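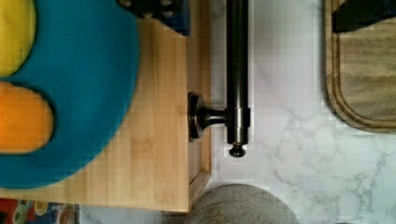

How many hours a week is the kitchen job?
It's 12 hours a week, split over early mornings and late evenings, and you pick the split with whoever has the other half.

Kitchen keeper wanted, part time
Mondik House, sixth floor, shared kitchen (601)
Posted 2025-01-09

Short version. We need a person to keep the shared kitchen in order. Counters, dishes, dry goods, breakfast stuff, the fruit. Two people do this job between them and one of them, Yolanda Ostrowski, is staying. The other spot came open in December and we've been limping along since then. Would like it filled soon.

Mondik House is long-stay rooms, mostly people here for work or school, some for a few weeks and some for years. Everybody on the sixth floor cooks in the same kitchen. It's a nice kitchen. Marble-look counter, long thin tiles up the wall, decent light. It gets messy fast and it gets messy in the same places every time, so the work is pretty predictable once you know it.

What you'd do in the morning

Get in before the first wave. Put away whatever dried overnight. Wipe the counter end to end, and I mean lift things up and wipe under them, don't go around the toaster. Crumbs out of the toaster. Coffee press apart, rinsed, filter rinsed too, back together. Set out plates for fruit and bread. Check the cereal, check the grain jars, write down what's low.

Then stay through breakfast. People will ask you where stuff is. Be nice about it.

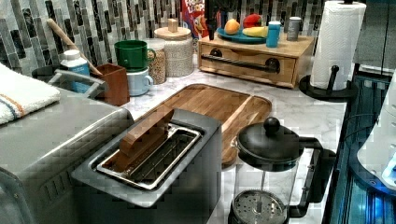 Evenings are more of a reset. Dishes that got left, pans that are "soaking," the trash and the recycling. Mugs get stacked by the jars. Long spoons go in the wooden holder, handles up. The bamboo drawer box stays back against the tile and nothing greasy goes in it please, we already had to sand the last one. Towels swapped. Lights off, stove checked, note left for the morning.

We have a one-page list for all this, taped inside the cabinet door. Delphine Pruitt wrote it and it's good. Some of it is out of date (it still talks about the old kettle). You'll be asked to fix it up in your first month, nobody else is going to get to it.

Once a week

Order dry goods from Nokine. It's an online form, takes ten minutes if the low list is up to date and an hour if it isnt. Rice, beans, lentils, oats, cereal, coffee, bread. Fruit comes separate, from Fagundes, and you sign for the crate. Go through it when it comes, soft ones on top or straight out to be eaten.

Refill jars all the way only when they're empty. Wash the jar, dry it properly, then fill. Don't top up. This is the one thing Yolanda will get after you about.

Wipe the cutting boards down with oil. Clean the toaster oven tray. Go over the tile with a damp cloth, the gray ones don't show splatter but the white ones sure do.

Who we're looking for

Somebody who sees a mess and just starts on it. You don't have to be a cook. Restaurant, cafeteria, daycare, hotel housekeeping, church kitchen, raising a bunch of kids – all of that counts. No certificate needed to apply. A food handler card is required inside your first month, and we pay for it and for the time you spend on it.

You should be OK on your feet for a whole shift, able to carry a crate of fruit from the elevator, and OK with cleaning sprays. If sprays bother you tell us, we can switch most of them out. Basic English for labels and notes. Other languages are a real plus on this floor.

Not a fit if you need the same hours every single day. The split moves around a little when people are sick or travel. 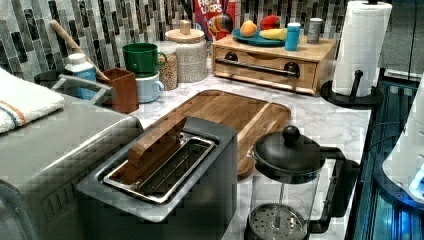
Bread boards are the other thing people leave out. Hand wash only, both sides, stand them up to dry and then they can go flat again. We lost a good board to the dishwasher last year and it was not cheap. Same for anything with a wooden handle or a wooden lid. Lids come off the jars before the jars get washed.

We're not precious about how it looks, by the way. It's a working counter and things live out on it. A towel over the oven is fine. A cereal box out is fine. What we want is clean under and behind, and people able to find the coffee.

Pay and the rest

Hourly, paid every 2 weeks, rate depends on experience and Mortimer Halvorsen will tell you the number on the first call, before you come in for anything. Breakfast or supper on shift is included. Shoes – there's a $100 allowance for non-slip ones, keep the receipt. Aprons we have. Paid sick time starts day one. Bus stops right out front, bike storage in the basement, no parking to speak of.

Shifts get logged in Pumon on the kitchen tablet. Not hard, someone will show you.

Tryout

Everyone we like gets one paid tryout shift with Yolanda, a morning one. You'll do a full counter wipe, one jar change and breakfast. Wear something that can get wet. Tell her if you've got a different way of doing something, she's stolen plenty of ideas off people that way.

How to apply

Send a few lines to Dineo Msimang at the front office or drop a note in the box by the lobby desk, marked 601 kitchen. No resume needed, if you have one sure, send it. Tell us:

what kitchens you've worked in or kept up, paid or not
mornings, evenings, or either
when you could start
one person we can call

Dineo answers everybody, ususally in a couple of days. If she's out it's Rafferty Schumacher, same box.

People already living in the building can apply, just not sixth floor residents. It got awkward last time.

Ad comes down when the job's filled. If it's still up, it's still open.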